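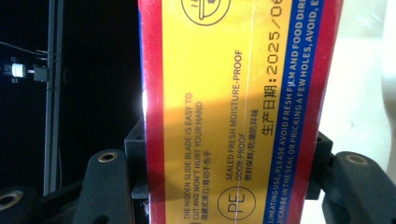

A yellow and red box held upright in the fingers of the gripper, at the Druster open day.

The line for the gripper table was already out the door when I got to Kilevdale in November, and it was made up mostly of people who had come for something else. The big welding cell next door had a safety fence and a light show. The gripper table had groceries, and I have rarely had so much fun with groceries.

Druster builds software for robots that handle household goods, and once a year it opens its workshop to anyone who cares to drive up the hill. This time there were 14 stations. At most of them you watched. At this one they put the tool in your hand: a pair of black fingers, a camera looking down between them, and a trigger that takes about a minute to get used to and an afternoon to get good at. You pick things up, you put them down, and the recording goes into the pile that the robot arms learn from.

"Grab whatever you like," said Irfan Tarar, who ran the table. "Just don't help with your other hand."

I helped with my other hand almost immediately. Everybody did! He laughed and reset the timer.

What got me was the camera view, which played on a monitor beside the table. A kitchen box that you'd throw in a drawer without a second look becomes enormous. Suddenly you're reading the packaging. "The hidden slide blade is easy to cut and won't hurt your hand," says one, in small black capitals with a line of Chinese beneath, and because the box is standing on end you read it with your head tipped over. Glossy wrap throws a bright patch of light across the yellow, and the patch slides around when you move your wrist. Tarar loves this stuff. Shiny packaging is where his models used to fall apart, he told me, and he now goes shopping for the shiniest boxes he can find.

A round takes 60 seconds. My first one got me a single clean pick and a bag of rice on the floor. The girl after me, who I'd guess was in fifth grade, cleared half the table and asked if there was a harder one.

There was. Across the room, an arm trained on last year's recordings was working through a crate from Leemans, the grocer down in the valley, which lends stock for the day. It moved slowly. It would come down over a carton, stop, shift a little to one side and only then close — exactly the small hesitation I had felt in my own hand a few minutes before. Of 96 items it set down all but 12 where they belonged, and the crowd clapped for a can of beans.

Tarar's next project is called Drostimdale, after the street he grew up on, and it involves drawers. He wouldn't say much more, except that drawers are awful. I went back to the table and got in line again.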